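Keeping little ones busy on a long rainy afternoon?

Chie_Nagano
Ours is four and home until 23rd February. We've done the puddles and baked twice — what else do you all do? No screens if I can help it.

Fumiko H.
Oh, you poor thing! Mine loved a tray of odds and ends and would make up stories for ages.
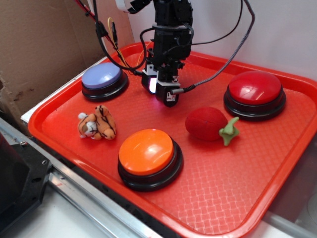
Tiger, strawberry and buttons on the red tray

Chie_Nagano
Lovely, thank you! Does it last past lunch, though?

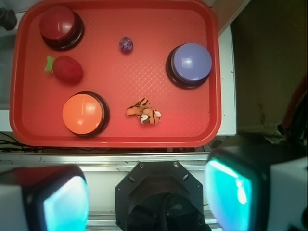
Kanako Ishida disagrees, I'm afraid — mine never sat still for trays, and we were all happier with coats on and a slow walk to the library.

Fumiko H.
Well, every child is different, dear.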